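Setting Up a Microphone for Recorded Speech

Applies to: staff and members preparing spoken recordings for Trakgate Community Audio

Clear speech recordings depend more on the position of the microphone and the habits of the speaker than on the price of the equipment. The steps below cover a single speaker at a table, using a handheld or desktop microphone. Recordings with two or more speakers are covered in the Tillman Room guide.

Before you begin

Reserve the room for at least 20 minutes longer than the planned recording. Turn off fans, portable heaters and telephones. Hard surfaces such as tile, glass and stone send sound back to the microphone and make a voice seem distant. If the room has many of them, hang a heavy blanket behind the speaker and lay a folded towel on the table.
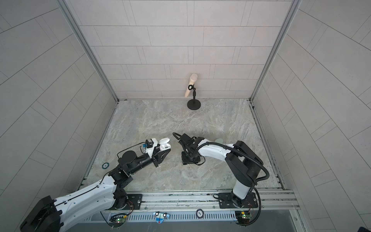
Clurnska Flasik
Training Coordinator, Trakgate Community Audio
Updated 09/06/2024

Step 1. Place the stand

Set the stand on a level surface, away from the edge. The base should not touch the computer, the script or the speaker's hands. Any object resting against it will pass vibration into the recording. Route the cable, if there is one, toward the back of the table and leave some slack.

Step 2. Set the distance

The head of the microphone should be 12 inches from the speaker's mouth for a first test. Speakers with quiet voices may move closer. Tilt the microphone so that it points toward the mouth from slightly below or to one side. A microphone placed directly in the path of the breath will pick up a heavy thump on the letters P and B.

Step 3. Set the level

Ask the speaker to read a full paragraph at normal volume. Counting aloud is not a suitable test, as most people count more quietly than they read. Adjust the input until the meter stays near 70 percent of its range on ordinary sentences. Laughter and raised voices should be tested separately. If the meter reaches the top at any time, lower the input and repeat the paragraph.

Step 4. Record the room

With the speaker seated and silent, record 20 seconds of the room alone. Save this as its own file. Editors use it to fill gaps between sentences, and it must be made in the same room with the same settings.

Step 5. Make a short test and listen to it

Record one minute and play it back on headphones. Listen first for hum, then for echo, then for the voice itself. Hum often comes from a power supply placed too near the cable. Echo is reduced by moving the speaker away from bare walls or by adding soft material. Change one item at a time and record again after each change.

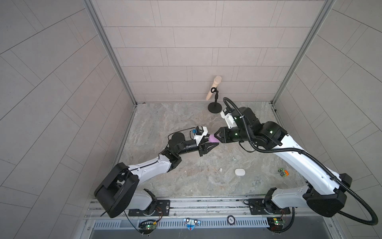 Reader comment, posted in June: I had been fixing echo by turning the input down, and it only made the voice smaller. Moving the table out from the wall and hanging a quilt did far more. Could the guide say what to do about page noise? My script is nine sheets long.

Reply from Training: Scripts should be printed on one side and left unstapled. Spread the first few sheets side by side, pause at the end of each, and move the paper only while silent. The pause can be removed in editing. A page turn made over a word cannot.

Step 6. Begin the recording

State the title and the take number aloud. Wait two seconds before the first sentence. If a mistake is made, the speaker should stop, pause, and return to the start of the sentence. There is no need to stop the recording.

Step 7. Save and label

Save the file in an uncompressed format before any editing. Include the title and take number in the file name. Copy the speech file and the room recording to the shared drive, and confirm that both open correctly before clearing the recorder.

Requests for help with file transfer should be sent to the training desk with the title of the recording in the subject line.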